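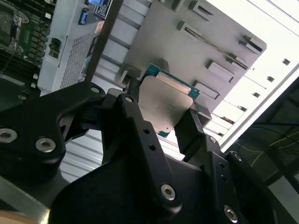 Chapter 7
Cookware: Metals, Coatings and Heat

Pick up any pan in your kitchen and give it a tap. Does it ring, or does it thud? Does the handle feel balanced, or does the whole thing want to tip forward? You have already started doing what this chapter is about, and I hope you'll find it as much fun as I do. Pots and pans look like simple things, but there is a lot going on in that thin layer between the burner and your onions!

In the last chapter we looked at knives and cutting boards, where most of the work is done by your hands. With cookware, most of the work is done by heat. A good pan takes heat from the burner, spreads it out, holds some of it back and passes the rest along to the food. Every pan does these jobs a little differently, and once you can tell how a pan will behave by looking at what it is made of, shopping for one (and cooking in one) gets much easier.

What you will learn

How copper, aluminum, cast iron, carbon steel and stainless steel carry heat
Why the thickness of the base matters as much as the metal
How to tell a fully clad pan from one with a disk bonded to the bottom
What nonstick coatings can and can't take
How to choose a small set for a real household and look after it

Words to know

Conductivity: how readily heat moves through a material.
Heat capacity: how much heat it takes to warm something up by a given amount.
Clad: made of layers of different metals pressed and bonded together.
Seasoning: a hard, dark film made by heating thin coats of oil on iron or steel.
Hot spot: a part of the pan that gets much hotter than the rest.

7.1 Two kitchens, one recipe

Hạnh Trương and Abena Darko both made the same pancakes one Saturday from the same handwritten card. Hạnh used a thin stainless steel skillet that came with her first apartment. Abena used her aunt's cast iron one, which weighs about as much as a small dog and lives permanently on the stove.

Hạnh's first pancake had a dark ring in the shape of the burner and a pale middle. She turned the heat down, and the next one came out pale all over. Abena's first pancake hardly browned at all. By the fourth, they were a lovely even gold, and by the end of the batch they were cooking so fast that she had to take the pan off the heat between rounds.

Same batter, same size, same card! The difference was in the pans. Stainless steel is a slow carrier of heat, so in a thin skillet the metal right over the flame gets hot long before the edges do. Cast iron is not a quick carrier either, but a thick skillet holds a great deal of heat. It takes its time warming up, and then it stays hot. Abena would have had a better first pancake if she had let the pan warm over a low flame before pouring any batter.

Neither cook had a bad pan. Hạnh's skillet heats up in no time and is light enough to lift with one hand, so she loves it for scrambled eggs, where the constant stirring evens things out. Abena's is wonderful for searing and for cornbread. Keep these two kitchens in mind, because we will come back to them in 7.4 when we talk about matching pans to burners.

Try it yourself: the flour test

You need a dry, uncoated skillet, a spoonful of plain flour and a burner on medium-low. Shake the flour over the base in a thin, even layer and set the pan over the heat. Stay with it and keep the fan on. Within a few minutes the flour will begin to turn brown, and the brown patches are a map of your pan's hot spots. Turn off the heat as soon as you can see a clear pattern, let the pan cool completely and wipe it out.

Now do the same with a second pan on the same burner. Sketch both patterns in your notebook and write down the metal, the width of the base and how heavy each pan feels. Leave some space beside the sketches – you will be adding to them after section 7.2, where we cut a clad pan in half and look at the layers.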